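How to run a sponsored read-a-thon without losing your weekends

15/04/2018

I've now helped with 2 of these at Closilstead Primary, where my youngest is in Year 4, and people keep stopping me at the gate to ask how it's done. So I'm writing it all down (mostly so I can point at it!). We raised £1483 this spring for the children's ward library, and the whole thing took 19 days from the first letter home to the final count.

Choose who it's for first

Ring the charity before you do anything else. I spoke to Hala Majali, who looks after community fundraising for the ward, and she told me straight away that they had plenty of picture books and were desperate for things a twelve-year-old would want to read. That went in our letter, word for word, and parents loved having something definite to give towards.

Write a short letter

One side of paper, big type. Say what the money is for, when reading starts, when it stops and when the forms are due back. Put the sponsor form on the reverse so it can't get separated in a book bag. Our first year we sent two sheets and I was still reprinting forms on the last Thursday.

Let people sponsor a flat amount as well as per book. Grandparents like a flat amount. Per book is great fun until you meet a child like Marisol's eldest, who got through so many comics that her uncle had to ask for mercy.

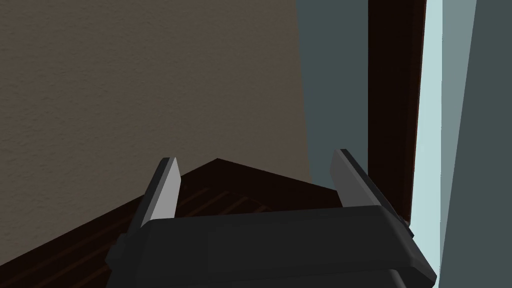
Keep the reading log simple. We had a column for the title, a column for a grown-up's initials and nothing else, and even the Reception children managed it. If you want something for the wall, make one big running total for the school. Ours was a cardboard bookmark taller than me, coloured in dark grey by Year 6, the same sort of charcoal as the gripper body up there, with a gold stripe added for every hundred pounds. Our target was 2000, so we ended up with a fair bit of grey, and I'd aim a little lower next time!

Collecting the money

Do it over one week, at one table, at the same time every morning. Tiago Cardoso and I took turns. Every envelope needs the child's name and class on it, and the amount gets written in the book while the parent is still standing there. Two of you count at the end, then it goes to the office safe.

Set up an online page too, but print the link on the letter in full, and tell people to put the child's class in the message box.

Saying thank you

Every child who read anything at all got a certificate. Send the charity's thank-you letter home as soon as it comes, while the children still remember what they read.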